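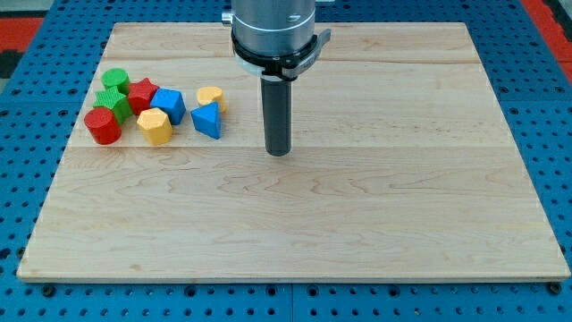 Photo: Berkay Taşdemir

Why Wooden Boards Move: Final Report, Materials and Making

Our group set out to learn why wide boards made from glued planks bend over time. We picked the topic in April, mainly as the other one left was grout.

Wood takes in water from the air and swells, mostly across the grain and hardly at all along it. A panel glued up from several planks will therefore change in width while its length stays nearly the same. Anyone who has fought a kitchen drawer in August has done this experiment already, with worse language.

We made 2 maple panels in the Bikthorpe workshop. One was oiled on both faces. The other was oiled on the top only, a method we had seen praised in an old Granudell pamphlet. Both stood on edge in the damp room for 46 days, and we measured the gap under a steel ruler every morning at 8, or whenever the person with the key woke up.

The panel oiled on both faces bowed very little. The other one cupped by 5 millimeters and rocked when laid on a bench. We take this to mean that both faces should get the same finish - the pamphlet has gone back on its shelf.

Two panels is a small sample, and the damp room heater failed for part of the second week. The readings from those days are marked in the appendix.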